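Noviembre, 18:40

Tercer turno completo con la célula de picking en modo autónomo. 2,136 ciclos registrados desde la puesta en marcha, 7 paradas hoy. De las 7, tres por pérdida de vacío de comunicación con el controlador de la pinza y el resto por agarre fallido repetido. El umbral sigue en 3 intentos antes de pedir asistencia. Wai-kit quiere subirlo; yo prefiero esperar a tener los registros de la semana entera.

El puesto de clasificación manual ha pasado de 4 personas a 2. Maricica está ahora en supervisión y lleva la hoja de incidencias. Chin-lung ha ido a expediciones y dice que echa de menos estar sentado. Jekeo mantiene las categorías salariales hasta la revisión, según el correo de Fehr. Sobre lo que pasa después de la revisión el correo no dice nada.

Cambio de fondo: antes Maricica vaciaba una caja de surtido mirando de reojo y hablando con la de al lado. Ahora espera el aviso, se acerca, recoloca una pieza, confirma en pantalla y vuelve. Menos carga en las muñecas, más tiempo muerto. Me ha pedido que el aviso sonoro sea más corto. Anotado.

Sigo con la cuba de pruebas para el surtido de Cluris: objetos pequeños, geometrías que no se parecen entre sí, colocación al azar.
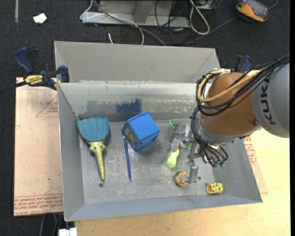

Las piezas alargadas y finas son las que más intentos consumen, sobre todo cerca de la pared. He bajado la velocidad de aproximación en esa zona y mañana repito la serie con los mismos objetos. Pendiente también revisar la sujeción de los cables de la muñeca y pasar a Maham el formato nuevo del registro.

Salida a las 19:05.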